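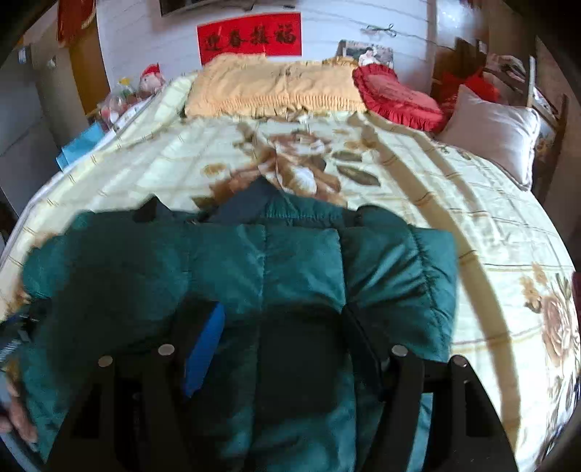 My father called on 3 August 2026 to ask if I wear enough clothes. He lives in a warm place and he believes that Canada is winter all the year. I told him it was 33 degrees outside and I was sitting beside the fan. He did not believe me.

When I arrived here, in February, I learned English from the weather. At the bus stop an older neighbour, Demetrio Soler, said to me "cold enough for you?" and I answered seriously that yes, it was enough, thank you, I did not need more. He laughed for a long time. Now I know this is a greeting and you should only say "oh yeah".

After that I kept a small notebook of weather words. Slush, flurries, wind chill, black ice. My favourite is "brisk", which people say when they are suffering but want to be polite. In my first language we have 2 words for all of this - cold and very cold.

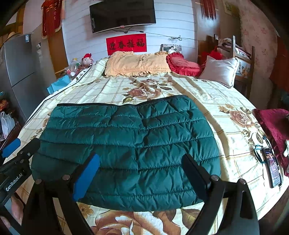
The teal one, on the bed.

The notebook has 72 words now and I do not add so many any more. Last week I learned "muggy" from a lady in the bakery, and I wrote it on the last page, under "sleet". I asked her if it has a connection with a mug of coffee. She said she had never thought about it, and then she gave me my bread and said to stay cool.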